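Right. Thread about cups, bc three people have asked and I'm not typing it out three times

Deepika Achari asked me last week what to do about a drinks table for the Savalgate hall do. Answer is plastic tumblers and a bare white table. Thats it, thread over

ok not over

12 replies · 3 shares

We used to do glasses. Lovely, heavy, had to be hired, had to go back washed. In November we lost 7 of them in one night and the hire people at Ellstead charged us for a full crate. Never again

So - plastic. Proper reusable ones not the crinkly picnic sort. Comier do a decent one, Rao do a slightly taller one that I like less cos it tips if you look at it

Colour. Everyone says get clear. Don't get clear. Clear goes cloudy and you can't find the things afterwards, people leave them on windowsills and behind curtains. Pink you can spot from across the car park

5 replies · 1 share

Sumathi Pisharody wants it on record that she suggested green. Noted Sumathi. Green went missing in the grass at the summer thing, we are still finding them

Table next. NO cloth. I know it looks nicer. It rucks up, cups go over, squash everywhere, then you've got a cloth to wash as well as a floor. Plain white top, wipe it, done

Wipe it before AND after btw. And let it dry, a cup put down on a wet table slides a treat

Few of the pink on white
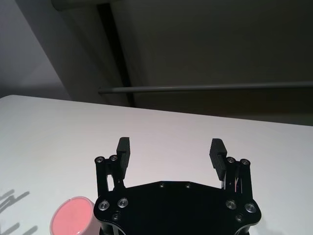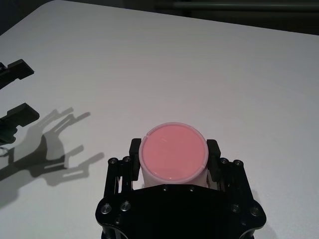
pink-topped cup, white table, no cloth
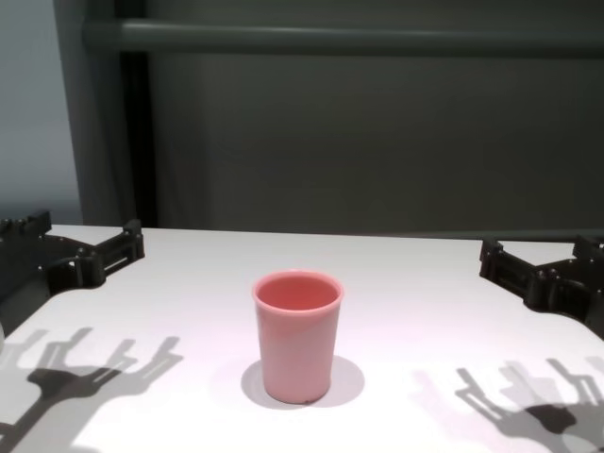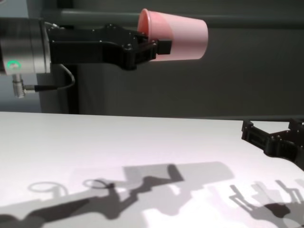 Storing them. Stack while damp and they stick, and then you're stood in a kitchen twisting two cups like you're opening a jar. Dry them upside down on a tea towel overnight, stack in the morning. If they've already stuck, warm water round the outside one and cold in the inside one, wait a minute, gentle pull

9 replies · 4 shares

Don't stack too high either. A tall stack leans, then it's on the floor, then you're washing the lot again at eleven at night in your good shoes

Someone asked about the dishwasher. Top rack, fine. Bottom rack they flip over and fill with grey water. I've done it, it's grim

Squash stains - blackcurrant is the worst. Bicarb and a bit of washing up liquid, leave it ten mins, soft sponge. NOT the green scratchy side, once they're scratched they hold every stain going

Tea stains same thing but honestly why are you putting tea in them

How many to get? For Savalgate we're getting 400 and I still think Deepika should of gone higher. People put one down, forget it, take another. Every time. Kids are worse

Writing names on them doesn't work before anyone says. Pen comes off on your hands. Stickers go through the wash and come off as mush

Deepika if you're reading this the boxes want to go in the dry cupboard not the one by the back door. The back door one smells of paint and so will the cups

Right kettle's on, will do jugs another day. Jugs is a whole thing

21 replies · 6 shares

More from this account
Folding tables, which ones pinch your fingers
Tea urn descaling, the slow way
What we took to Ellstead and what we forgot
Bin bags - stop buying the thin ones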